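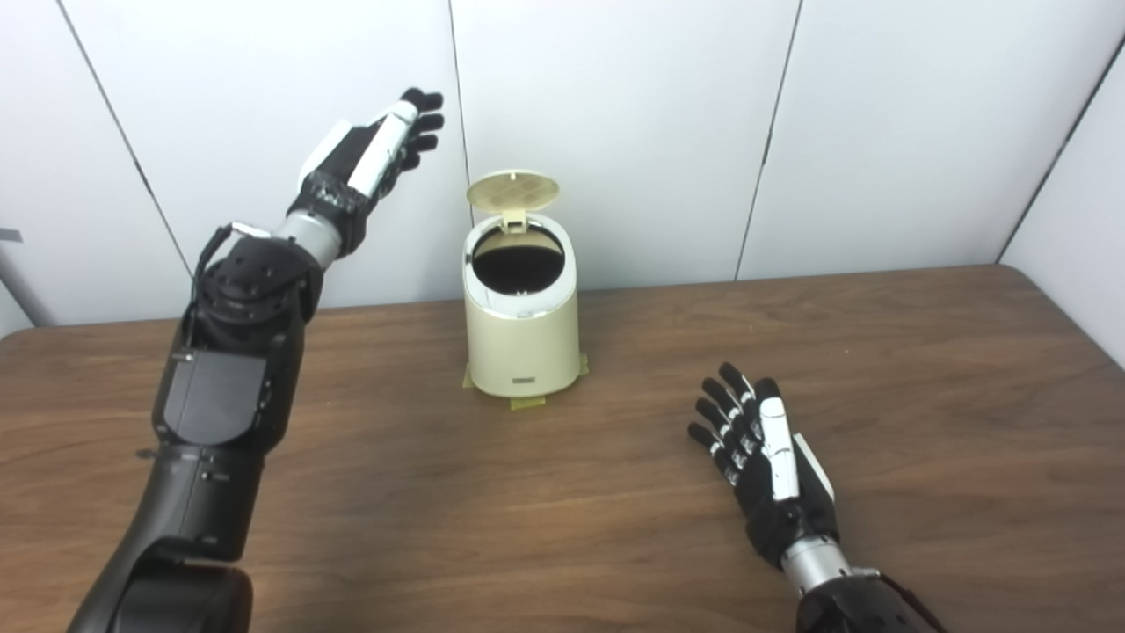

Little cream bin, lid up, taped down on the tabletop.

July 2, 2024

Bin day, finally. I've been putting off writing up the small bins for the Tollgate kitchenette job and Torbjørn has now asked twice, so this is going in the book before I eat lunch.

The one I'm fondest of is the cream one. It's a tabletop size, oval, very shiny, somewhere between butter and old piano keys (I wanted to call it ivory on the order sheet and got overruled). Silvery band around the top just under the opening, small gray badge low on the front. I like the badge where it is, down low like that. The last lot had it right up by the rim, and it was the first thing you looked at.

The inside of the lid has that fine crosshatch on it. I rather like it, but Torbjørn thinks it will hold coffee grounds and he may have a point — we should try it with wet grounds and a plain damp cloth, no brush, and see how annoying it is. If it needs a brush, people won't do it. I know I wouldn't.

Taped the foot to the table with the tan tape, strips out to the front and both sides. The bin weighs next to nothing and I got tired of chasing it. Please use the tan tape and not the gray stuff from the Blomqvist box! The gray leaves a gummy line on the wood and I spent a good part of March getting one off with orange oil. Peel slowly, low angle, and wipe the foot after.

Things I want to sort out before we pick:

Liners. The Flarketano ones are cut for a round bin, so on an oval they bunch at the two ends and you get a frill of plastic sticking out over that nice band. Looks awful. Either we find an oval liner or we say no liner and rinse it out, and I'm leaning toward no liner for a bin this small. Tea bags, sugar packets, the odd orange peel, that's all it's for.

Lid. Tilted right back it stands nearly straight up behind the rim, so it needs some headroom. Under the low shelf at Tollgate that's going to be tight. I have 200 mm written down for the shelf clearance but it's in pencil and there's a coffee ring over it, so somebody measure again before we believe me.

Color. White cups, white counter, cream bin. Does it look warm or does it look like a white bin that got old? I go back and forth. Torbjørn says warm. Under the yellow lamp I agree with him, by the window I don't.

Quantity, if we go ahead: 50 to start. Vivateck would like us to take more and I've told them no, there's nowhere to put them. The back shelves are still full of the soap dishes.

Next up is the grounds test, then the liner question again. Also I owe the shop a new roll of tan tape.

Comments

T. Nyberg: Warm. Final answer. Also the shelf number is wrong, I'll measure Thursday.

pk: Could you fold the round liner over at the ends and tuck it under the band? I do that with mine at home and it mostly stays put.

T. Nyberg: Mostly is the problem. But bring one in and we'll try it.

jo in finishing: we have tan tape, second drawer, please stop buying it

Workshop notebook | Contact the bench | © 2024 | Back to top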